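I finally tackled the pantry last month and I am still opening the door just to look at it. I mean it! My coffee goes cold while I stand there admiring the beans.

Some background for anyone new. Our kitchen is small and the pantry is basically a deep closet, the kind where food goes in at the front and slowly moves toward the back until it expires. When I pulled everything out I found 4 open bags of brown sugar (all rock hard) and a jar of Plarnance plum jam that I remember buying for a holiday we didn't even end up hosting. So I gave myself one rule: everything comes out, and nothing goes back until it has a spot.

The sorting took all of one afternoon and a good part of the next morning. I used the kitchen floor, the counters and finally the hallway. My piles were baking, breakfast, dinner stuff, snacks, and a sad little pile I called "why." Chestnut flour went in the why pile. So did the squid ink pasta, although I have since cooked it with garlic and lots of lemon and it was delicious, so I take that back.

The part I was most excited about was moving from shelves full of loose packages to things you can pull out in one go. I had been reading about it for weeks and I have so many opinions on crates now. Dividers! I am a complete convert to dividers. 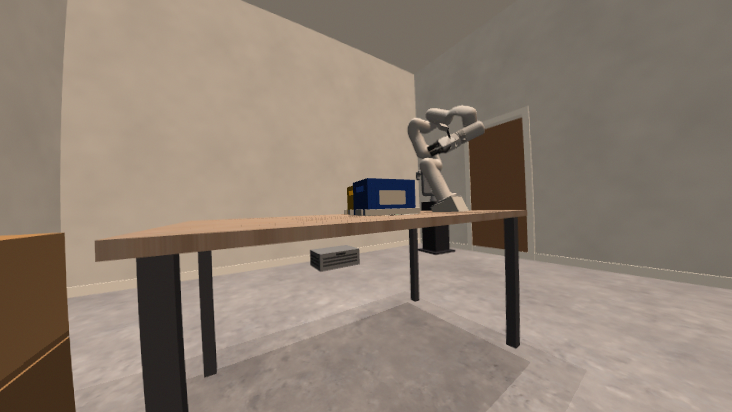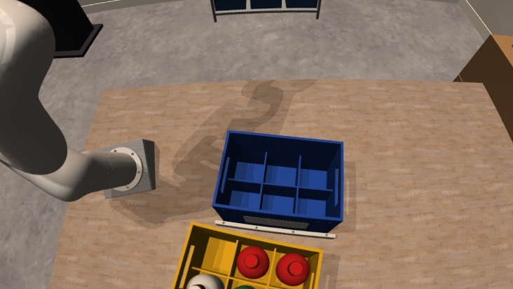
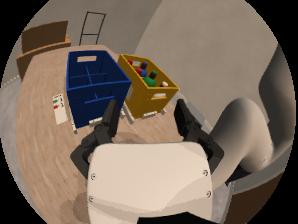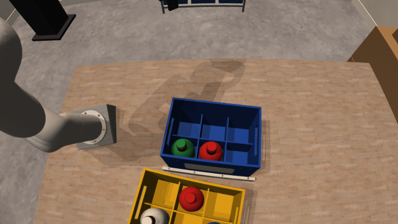

Then there's the question of labels. I went back and forth on this because I love the look of those pretty printed ones, but I know myself, and I know I'd stop printing them by spring. Masking tape and a fat marker it is. I write what it is and the month I opened it, and when it's gone I peel the tape off and start over. My paprika says December on it and I feel very grown up about that.

Whole grains and beans went into glass jars from Sornard, the tall ones with the clip lids. I already had 2 and bought the rest at a thrift store for a lot less than new. Boil the rubber seals first if you get them secondhand, they hold on to smells like you wouldn't believe. Mine smelled of pickles through two rounds of washing.

Total spend was 70 dollars, and that includes a little step stool so I can finally reach the top shelf without climbing on the counter. I put the waffle iron and the big stock pot up there. Heavy things probably shouldn't live up high, I know, but the stock pot just doesn't fit anywhere else.

The best surprise has been the grocery bill. We ate out of the pantry for nearly two weeks – lentil soup, rice and beans, a tuna pasta thing that I'd happily make again – and only bought milk, eggs and fresh vegetables. I keep a list taped inside the door now and cross things off when we finish them.

Next up is the freezer, which I'm a little scared of. There's a loaf of something in there wrapped in foil with no label at all. If anybody has a good system for a bottom drawer freezer please tell me in the comments, I want to hear all of it!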